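Chapter 8
The Box on the Table: Reading Small Packaging

When I started teaching packaging design at Prumcombe I did what most new teachers do and brought in the showy stuff. Perfume boxes, a biscuit tin shaped like a bus, a gin carton with a window in it. My students loved them and learned next to nothing! They could tell me a box was beautiful and then they'd sit there, pens in the air, waiting for me to say why.

So I went to my own kitchen cupboard and filled a carrier bag. Tea, plasters, light bulbs, stock cubes, a box of matches the size of a paperback. The next class was the best one I'd had all year (and the noisiest – Gopinath Amin from the print room came in to ask if we were all right). Ordinary cartons have so much work to do in so little space, and once you've got one in your hands you can start arguing about it.

This chapter is about those ordinary cartons. We did the big shipping boxes in Chapter 7, and I promise we're finished with corrugated board for a while.

What a carton has to say, and where

A small folding carton usually has six faces, and most shoppers only ever look at one of them. I call that one the shouting face. It carries the name, the colour, the pattern, whatever is going to catch someone walking past with a trolley and a bored toddler. The side panels are the talking faces. They hold the small print, the barcode, the instructions, the address you write to when something's gone wrong.

Beginners spend days on the shouting face and then pour the rest on to the sides the night before it's due. I did it myself. My first paid job was a carton for a little tea firm called Onomano, and I was so pleased with the front that I left myself a side panel 16 millimetres wide for 141 words of text. You could read it if you were an ant. The firm had 600 printed before anyone tried, and I still have one on my desk to keep me humble. 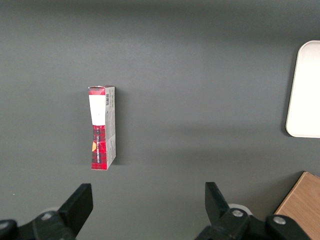
Pattern is where a lot of the fun is, so let's spend a minute on it. A strong check or plaid does a good deal of shouting all by itself, but it's murder to print words over. Your eye keeps hopping from square to square and the letters get lost in between. The usual cure is a plain patch, a white label area with nothing fussy going on, so the words have somewhere quiet to sit. How big should the patch be? Bigger than you think, and then have another look from across the room.

Think about the corners as well. If a busy pattern stops dead at the fold, the box can look like two boxes glued together. Let a little of it run round on to the side, even a thin band, and the whole thing hangs together much better. Mwende Obura, who taught me all this, used to make us fold our samples before she'd even look at them. A flat sheet tells you very little.

Before you read on, go and fetch a carton of your own, the duller the better. You'll need it for the first exercise, where we take it apart along the glued seam and lay it flat, and you'll want a ruler and a soft pencil too.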